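Help Center > Packing & Gift Bags
Search tickets Search Clear
Last updated: October

Ticket 2002: Paper gift bag will not stay open, will not stay up, will not take snacks
Status: Closed (mostly)
Opened by: Vilhjálmur Arnardóttir, Lurnitholm packing desk
Handled by: Orkeck supplies support

Problem as reported

We are packing snack bags into white paper gift bags for the Bevon picnic day. One gift bag, two snack bags, fold, next. It was sold to me as a job a child could do, and I would like to meet the child.

The gift bag opens fine in the hand. Put it on the table and it starts to have opinions. The mouth creeps shut. If I hold the mouth open, the bottom lifts. If I press the bottom flat, the mouth closes on my wrist. The snack bags are puffy and slippery and land sideways across the opening like a cork. Target is 1000 gift bags. At the time of writing I have finished 34, and I don't feel good about all of them. 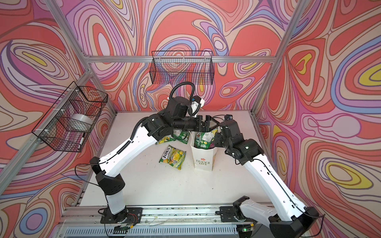 White paper bag at the center of the packing table.

Support, first reply, 9:40 a.m.

Thanks for the clear report. Please try the following and write back:

1. Check that the bottom panel has been pushed all the way down. These ship folded, and the bottom likes to stay halfway up.
2. Run a thumb along the side creases from the inside.
3. Confirm you have the standard bag and not the Juška slim, which looks the same in the carton and is useless for anything wider than a greeting card.

Vilhjálmur, 10:15 a.m.

1. Done. The bottom was up. I was a little embarrassed.
2. Done. I now have a paper cut along the thumb, so please add that to the ticket.
3. Standard bag. It says so on the carton, in letters I had been using as a coaster.

Better, but not fixed. The bag stands. The first snack bag goes in if I feed it in short end first. The second one still jams, because the first has puffed itself up and taken the whole room.

Also, and I know this isn't your department, these snack bags don't match. The bright yellow-green ones with the lemon and leaf design have SPRING on them. The other kind is green and also says FOXS, on a small label near the bottom, and one of those looks as if it has already had a hard life.

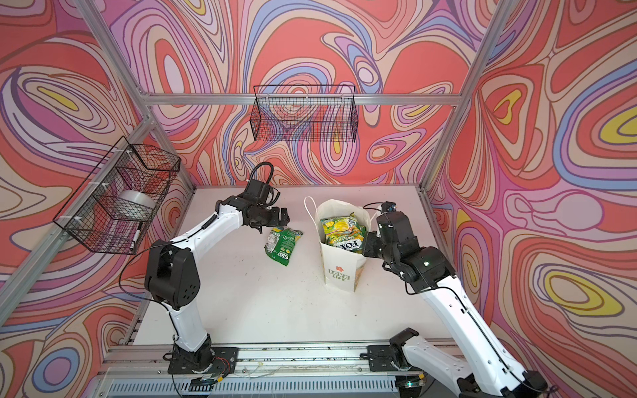
I tried swapping the order, green first, and got 31 in a row without swearing. Then I got cocky and tried two at once, which tore a bag at the rim. I have put that one aside for myself.

Support, 10:50 a.m.

Thirty-one is a good run. Leave the order as it is. No ideas on the mismatched snacks, though they all taste the same after a long meeting.

Please check the handles next. If a handle has dropped across the opening it will catch the snack bag on the way down, and it feels exactly like a jam. Fold both handles outward before you load. When you need to move or steady the bag, pinch it at the top edge, near the gusset. Don't lift a loaded bag by one handle. It tips, and then you are picking snacks off the floor and writing us another ticket.

Vilhjálmur, 11:30 a.m.

It was the handles. I have spent a morning fighting a piece of twisted paper rope.

For the record, pinching the top edge works, but it turns the bag a little each time, so the picnic picture ends up facing whichever way it pleases. Bevon were very firm that the picture should face the guest. It has a kite and a running child and a group of people sitting down, none of whom appear to be packing anything.

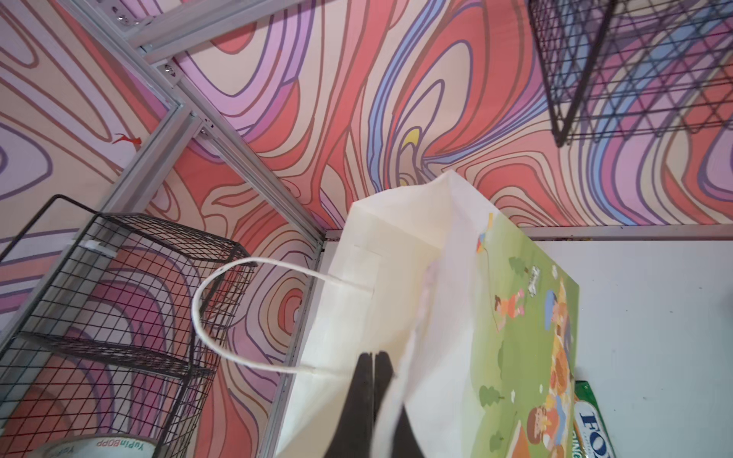 Steps that worked (for the knowledge base)

1. Open the bag in the hand and push the bottom panel flat.
2. Crease the sides from inside. Mind the thumb.
3. Fold both handles outward.
4. Stand the bag on the table with the picture toward you.
5. Green snack bag first, short end down. Press the air toward the top.
6. Lemon one second, same way, slid down the side.
7. Turn the bag by its top edge, if you must turn it.

Follow-up, 2:05 p.m.

Reopening briefly. The bags now slide when I load them. Nothing dramatic, just a slow drift away from me, as if they had somewhere to be. Do you sell a heavier bag?

Support, 2:20 p.m.

We do, and it costs more, and you don't need it. Is the table clean?

Vilhjálmur, 2:45 p.m.

I had considered the table clean. On inspection there are crumbs on it, and other bits I won't try to name.

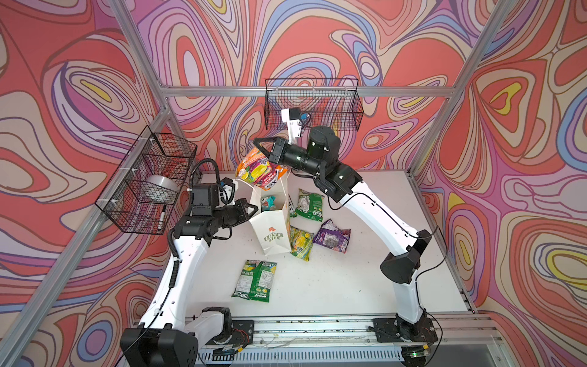 Wiped it down with a damp cloth, dried it, started again. The drift has stopped. I would have preferred a more technical answer, as I had already told people it was the bags.

Support, 3:00 p.m.

Glad to hear it. We'll mark this resolved. For the torn bag we can send a replacement, if you still have the carton number.

Vilhjálmur, 3:10 p.m.

The carton number is under a coffee ring. Keep the replacement. Please leave the ticket open until tomorrow, though. I have a lot of bags to go and I have been wrong twice today.

Closed by support the next morning after no further reply. Linked to: "Handles caught in opening", "Bottom panel not seated", "Customer requests heavier bag (wipe table first)".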